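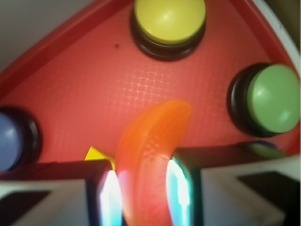 Should a pedestrian crossing with a push button make people wait if no cars are coming?
In most cases the wait should be close to zero. If the signal has been green for traffic longer than its minimum green time, the controller has what it needs to start ending that phase as soon as the call is registered.

Many crossings are not set up this way. The call is stored and served at a fixed point in the cycle, which at the Planska Road crossing in Grovum is 90 seconds long. A person who presses just after that point waits for nearly the full cycle. The detector loops may report an empty approach the whole time, and the controller will ignore them, as its timing plan tells it to.

The argument for fixed service is coordination. Signals along a corridor share a cycle length so that a group of cars released at one intersection meets a green at the next. A crossing that interrupts at random breaks up the group. This is a sound argument at five in the afternoon. It is a weak one at ten at night, when there is no group to protect, and yet the same plan often runs at both times. Retiming costs staff hours, and off-peak plans are the first to be dropped when hours are short.

Rimantas Lūse, who managed signals in Prurncombe before he retired, kept the corridor plan for the peaks and let every midblock crossing run free outside them. The change needed no new hardware. It took 14 edits to the time-of-day tables and an evening of checking.

I would go further and put a ceiling on pedestrian wait in the design standard, in the same table as the clearance intervals. Delay to drivers is modeled before any plan is approved. Delay to people on foot is usually left out of the report, so a plan can score well while holding them at the curb for most of a cycle. Baiba Kalniņš has objected that a hard ceiling would force shorter cycles on wide roads, where the walk and clearance times already take up much of the cycle. She is right about the arithmetic. A median refuge with a second button deals with part of it, though two-stage crossings bring a delay of their own and should be measured the same way.

There is also the question of compliance. People who wait at an empty road for a long time stop waiting. They cross on the red hand, and the call they placed is still in memory, so drivers who arrive later are stopped for a crosswalk with no one in it. Both groups lose time.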